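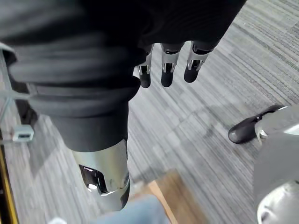 Enden Center – Flooring and Fit-Out, Ground Floor
Progress report to the Aguirre Fund
2018-07-21

Summary

The carpet in the large ground floor room is down and the room is back in use. The gray striped tile was kept as the final choice. Work on the corridor and the two small offices has not started and will move to the second half of the grant period. Spending is within the amount approved for this stage. We are asking for one change to the original plan, set out under Storage and spare tile.

Work completed in this period

The old sheet flooring was lifted and taken away in May. It had been glued in two layers, one on top of the other, and the lower layer came up in small pieces. This took four days longer than Pamgate had allowed in their quote. They did not charge for the extra time, but it pushed back the leveling, and the leveling pushed back everything else.

The subfloor was in fair condition. There was one low area along the window wall and a run of old screw holes where a partition used to stand. Both were filled and sanded. A moisture reading was taken before and after the leveling compound went down, and both readings were inside the limit given by the tile supplier.

Pamgate then laid 173 square yards of the Gotik tile. The whole room was laid so that the stripes run on closely from tile to tile. We had looked at a quarter-turn layout, with each tile set at a right angle to the next, and decided against it after laying out a small test patch. The quarter-turn pattern was hard on the eyes over a room that size.

The existing baseboards were kept. Two lengths by the main door were damaged when the old flooring came up and have been replaced with matching stock.

Condition of the new floor

The carpet is gray, in alternating lighter and darker bands. Seams can be made out in some places and are faint. Where the light falls on it the floor looks a good deal paler, and this should be kept in mind if the same tile is ordered for the corridor, which has no windows. We suggest looking at a sample there with the ceiling lights on before the order is placed.

At the walk-through we listed 21 items for Pamgate to put right. Most were small: loose edges at the doorway, adhesive on the baseboard, a floor box cover that did not sit flat. All but three have been closed. The three still open are:

Transition strip at the fire door – the one supplied was the wrong height and a new one is on order.
Floor box nearest the window wall – the carpet was cut too wide and the tile has to be replaced.
Door to the supply closet – drags on the new floor and needs to be trimmed at the bottom.

The final payment to Pamgate is being held until these are done.

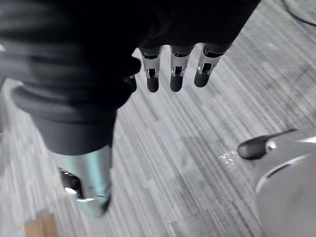
Use of the room

The room reopened as soon as the adhesive had cured. Sound was the main complaint about the old floor, and people using the offices next door report that they hear less of what goes on in the large room. We have not measured this. Chairs and carts with small wheels roll more slowly on the carpet than they did on the sheet flooring, and two of the heavier carts will get larger wheels, paid for out of the regular maintenance budget.

Cleaning has moved from mopping to vacuuming. The present vacuum is adequate for the offices but slow for a room of this size – a wider machine has been priced and is not part of this grant.

Storage and spare tile

The original plan allowed for 50 spare tiles. We ended up with 54, as fewer were lost to cutting than expected. They are boxed, labeled with the batch number and stored flat in the supply closet. We would like to use the money set aside for additional spares toward the transition strips in the corridor, which were left out of the first estimate. The total would stay the same. Please let us know if this needs a formal amendment.

Next steps

Close the three open items and release the final payment.
Check the tile sample in the corridor and confirm the order.
Clear both small offices. Furniture will go into the large room while they are being done, with felt pads under the desk legs.
Agree on dates with Pamgate for the corridor, which has to be laid in two halves so that one side can always be used.

The next report will cover the corridor and offices and will include the full statement of costs.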